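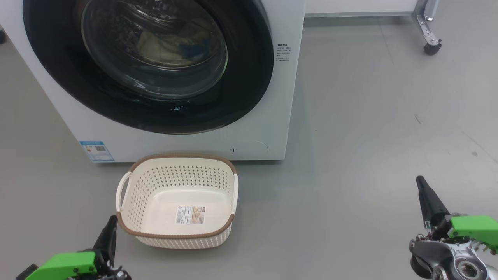
Front-loading washing machine

A front-loading washing machine is a household appliance that cleans clothing and linens in a drum turning on a horizontal axis. Laundry is placed in the drum through a round door on the front of the cabinet. The type is common in apartments, where it may be installed under a counter or in a small utility room, and is usually used together with a laundry basket or hamper.

Terminology

The terms "front loader" and "horizontal-axis washer" are used for the same appliance. The glass part of the door is called the porthole or door bowl, and the flexible seal around the opening is called the gasket or boot.

Construction

The drum is normally made of stainless steel and is pierced with small holes through which water passes. Raised ridges on its inner wall, known as lifters, carry the load upward as the drum turns and let it fall back into the water. The drum sits inside a larger sealed tub, which holds the water and is hung from springs and dampers to limit vibration.

The door of a typical model consists of a plastic ring fitted with a bowl-shaped window. The bowl projects into the opening when the door is shut and keeps the laundry away from the gasket. A latch tab on the ring enters a lock in the cabinet. On most machines the lock remains engaged until the drum has stopped and the water has fallen to a safe level.

Detergent is added through a pull-out drawer at the top of the front panel. Programs are selected with a rotary knob, a set of buttons, or both. On a Hisense machine labeled in Chinese, the program list is printed on both sides of a round white knob, with a dark display area farther to the right. 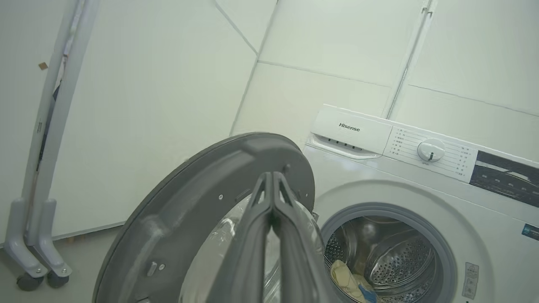

Program names and their order differ by manufacturer and by market, although most machines offer separate settings for cotton, synthetics, wool, and a short wash. Water temperature on the coolest heated setting is commonly 30 °C.

Loading and unloading

Items are sorted by color and fabric, and pockets are emptied before washing. The drum should be filled loosely enough for the load to tumble. A finished load may be moved to a basket set on the floor in front of the machine. Baskets with perforated sides allow air to reach damp fabric, and handle openings at the two ends make them easier to carry.

Small items such as socks can remain in the fold of the gasket or against the back of the drum, and both places should be checked before the door is closed.

Maintenance

Many models have a drain filter behind a small cover near the bottom of the front panel. The filter collects lint, coins, and buttons. A shallow tray is placed under the cover before it is opened, as some water remains in the pump housing. The gasket is wiped dry after use, and the door is left ajar to reduce odor and mold.

See also

Clothes dryer
Laundry basket
Laundry detergent
Utility room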